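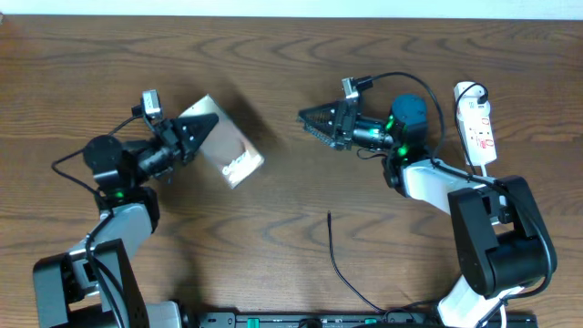

*The table, with one of the packages on it.*

**Treltell Records, release meeting, minutes**
7 July 2019, Liem office

Present: label, press, distribution, and the manager for Uvberg (by phone). Apologies from the mixing engineer.

**1. Last minutes**

Agreed, with one correction. They said the Uvberg album was "finished." The manager had said it was "basically finished." Press asked that the difference be written down this time.

**2. Uvberg album**

The manager reported that all the songs are recorded and two need new vocals. The label noted that it was also two songs in the spring, and asked if they were the same two. They are not.

The manager still wants a December release. Distribution doubts it. The pressing plant will not hold a slot without final masters, and the last masters we were promised came in as rough mixes with a different track order. Press will not announce a date a second time until the masters have been heard in this office, start to finish.

Agreed: no date, no cover and no track list to go out before then. The manager objected and asked for that to be noted.

**3. Single**

Preorders stand at 766. The manager called this strong. Distribution pointed out that the figure has hardly moved since the first week and that the plan was built on 2,000. A second video was suggested. The label asked what the first one had done for sales and did not get a clear answer. No money approved for a second video.

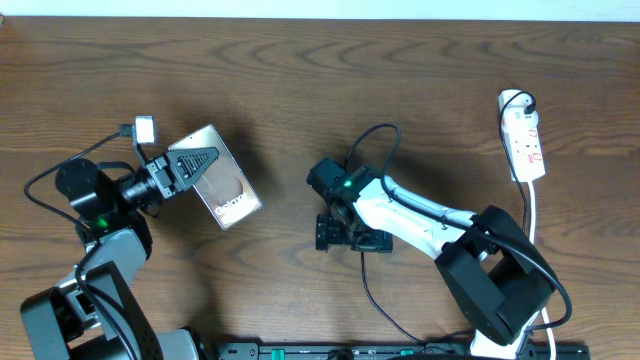
*Tabletop, wall side at the top.*

**4. Guest verse**

We have been told a guest verse is coming from a bigger name. There is no signed agreement, no file and no fee. Until there is at least one of these, the verse is to be left out of the press sheet. The manager said it would be with us in 5 days. Recorded here so it can be checked.

**5. Cesano show**

The venue has offered a release show, with a deposit due from us up front. Nobody could say why we should pay for a release show with no release. Label to ask for the deposit to be dropped or the date left open.

**6. Actions**

- Manager: final masters, all songs, correct order
- Manager: written terms for the guest verse
- Distribution: ask the plant for its latest cutoff
- Press: reply to fan mail about the delay, without giving a month
- Label: write to Cesano

**7. Next meeting**

When the masters arrive. The manager suggested setting a date now, and this was not taken up.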